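Casent site electronics workshop
Inspection checklist, development board bench and ESD area
Date of inspection: 14 Dec 2021
Next inspection due: February

Scope: the bring-up bench, two bench power supplies, the soldering position and the store cupboard. The reflow oven in the adjoining room has its own sheet and is not covered.

Marking: P = pass, A = action needed, N = not applicable. Comments are entered under the item they refer to.

1. Static control

1.1 Bench mat bonded to common earth point: P
Resistance measured with the Ganditz tester. Reading steady, within the limits on the workshop card.

1.2 Wrist strap cords and studs: A
One cord at the left-hand position reads open when flexed near the plug. Withdrawn and tagged. Fit a replacement from stores before the position is used again.

1.3 Strap test log filled in daily: A
Entries missing for several shifts. The log is now clipped to the tester itself. Users are reminded that the test is done before handling any bare board, including boards that are already faulty.

1.4 Packaging: P
Processor boards stored in closed shielding bags. Pink foam was found under one open board on the shelf. Pink foam is dissipative and gives no shielding, so the board was bagged.

2. Bench power supplies

2.1 Mains leads, plugs and strain relief: P

2.2 Output voltage against calibrated meter: P
Both supplies checked at the 12 V and 3.3 V settings.

2.3 Current limit set before connection: A
The right-hand supply had been left with the limit at 2000 mA. The Pumphrey carrier board draws some 200 mA at idle, and the bring-up procedure asks for a low limit on first power. With the limit as found, a shorted regulator would not have been protected. A label with the correct starting value has been fixed beside the knob.

2.4 Output off at end of work: P

2.5 Output leads: P
Red and black leads in good order. Keep the shrouded type for all work above the bench – the unshrouded pair is to go back to the teaching store.

3. Development boards and debug equipment

3.1 Heat sinks and fans fitted: P
The fan on the second Pumphrey board is noisy but turns freely. Check again in February.

3.2 Jumpers in documented position: A
The boot mode jumper on one board did not match its record card. Card corrected after the user confirmed that the change was intended. Changes are to be written on the card at the time they are made.

3.3 Debug probe isolation: P
The Dindotari probe has been moved to the isolated USB hub. The earlier arrangement shared an earth with the soldering station and gave random resets during programming.

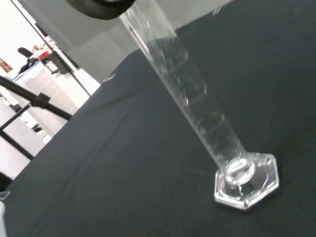 3.4 Ribbon cables and headers: P
Pin 1 marks visible on all cables in use. Two cables without a mark were cut and scrapped.

3.5 Firmware image on the bench machine matches the released version: P
Checksum compared with the release note.

4. Soldering position

4.1 Iron stand secure and tip earthed: P

4.2 Fume extraction: A
Airflow is weak at the nozzle. The filter hour counter shows 3000 hours, past the change point given on the unit. Order a filter. Until it is fitted, soldering is limited to single-joint rework.

4.3 Flux and solvent containers labelled and closed: P
Isopropyl alcohol kept in the dispenser with its lid down. The main bottle remains in the flammables cabinet.

4.4 Solder waste: P
Dross and wipes in the lidded tin. Lead-free and leaded waste are kept apart.

5. General

5.1 Emergency cut-off reachable from both seats: P
Tested. Both supplies and the soldering station lost power; the bench machine is on a separate circuit, as intended.

5.2 Walkway behind the bench: A
Two empty reel boxes on the floor. Removed during the inspection.

5.3 Extinguisher type and access: P
CO2, pressure and tag in order.

5.4 Magnifier lamp covered when not in use: P

5.5 Lithium cells: N
No loose cells held at this bench. Any arriving with returned boards go straight to the battery locker.

Actions carried forward
Item 1.2, replace cord. Open.
Item 1.3, log to be reviewed at the end of each week. Open.
Item 2.3, label fitted. Closed.
Item 3.2, card corrected. Closed.
Item 4.2, filter on order. Open, restriction applies.
Item 5.2, boxes removed. Closed.

Open items are to be signed off on the copy held at the bench. The restriction under 4.2 may be lifted by the bench supervisor once the airflow reading has been taken with the new filter in place – write the reading on the same sheet.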